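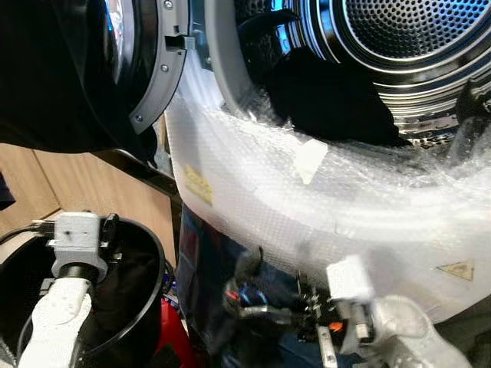
Unloading the drum at our Akstead lab, black garment still inside.

We're the Liyanage laundry group, and I'm thrilled to share our new result! We trained two-handed robots on 2454 unloading runs – then cut the set down to the 738 where a grasp slipped and got retried. The smaller set won, by 11 points. I did not see that coming.

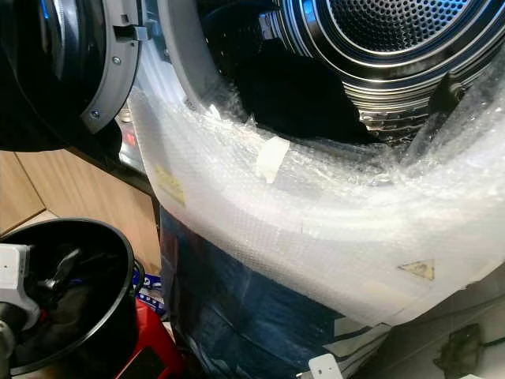

Noémi Illés would like to see it repeated on other machines before she calls it settled, and fair enough. Code goes up in November.

Contact: Tania Mridha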